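Moving the kitchen of my aunt into my flat

In October I finally began to empty the house of my aunt. The house is small, but she kept everything, and my flat is smaller still. I had promised my cousin Aurora Azevedo that I would decide about each thing only once, and I kept this promise for one evening.

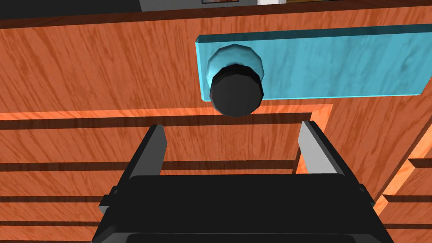 The letters were the hardest. My aunt wrote to a friend in Riga for many years and she kept copies of her own letters also. I read until 3 in the morning and threw away nothing.

After this I made a rule: first the things without words, such as pots, towels and lamps. These go quickly. With paper you sit down, and then the day is gone.
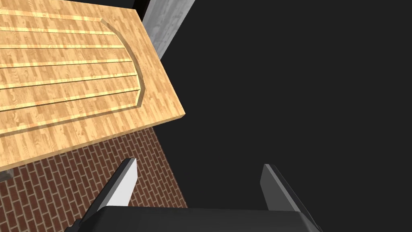
What I kept

One box of letters, her coffee mill, and 59 recipe cards. Some cards have only a list of ingredients, with no method, so I must guess how long to bake. 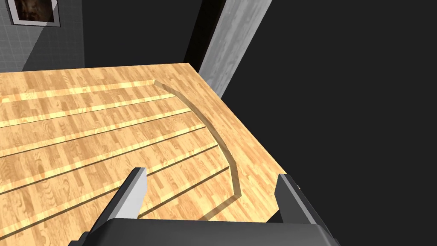

Pale wood with a curved groove.

I sold the big dining table for 80 euros. I felt guilty for a week, then I noticed that I can walk through my living room, and the guilt became less.
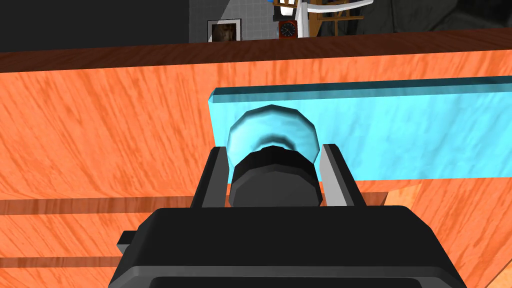

Pao-chu Kwan wrote to me that I should scan the recipe cards before I cook from them, as hers were ruined by oil in the first winter. I will do it this month, beginning with the plum cake.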